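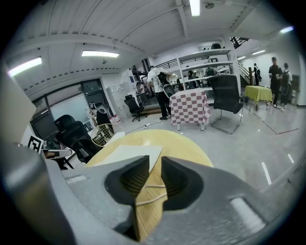

Brillico Round Board, Light Wood

Hi, I'm Selina, and I look after the boards and trays at Koivisto. If you've ever emailed us asking which size to get, there's a good chance you got a long answer from me (sorry!). The round board is the one I take home most often, so this page has gotten a bit long too.

It's a pale, blond wood with a fine grain, and every board comes out a little different. Some are nearly plain, some have lines running all the way across. We can't pick a pattern for you at the online checkout, but if you come by the shop you're welcome to go through the stack and choose. People do – I once watched a couple spend most of their lunch break at it.

What do I use it for? Bread, mostly. Cheese when my sister visits, and the rest of the week it sits on my desk holding mail, keys and a mug. It works nicely as a base for place cards or a menu at a party, and Kevser, who does our window, likes to stand a plant on it.

Sizes
Small: good for one mug and a snack
Medium: the one I have
Large: takes a full loaf with room for the knife

Care is easy. Wipe it with a damp cloth, dry it right away and stand it on its edge overnight. Please keep it out of the dishwasher. I oil mine every 2 or 3 months with the Nillent board oil, just a thin coat, and rub off what's left with an old T-shirt. If the surface gets rough after washing, a light pass with fine sandpaper along the grain sorts it out, then oil it again.

Shipping
Orders go out within 3 working days. The large board travels in its own flat box, so it may show up separately from the rest of your order. Returns are fine for 7 days as long as it hasn't been oiled or cut on.

The large size is back in stock from Mon 27 February. Item number for all sizes is 117, followed by S, M or L. If you want several for an office or a café, write to Adi Gunawan at the shop and he'll work out a price for you.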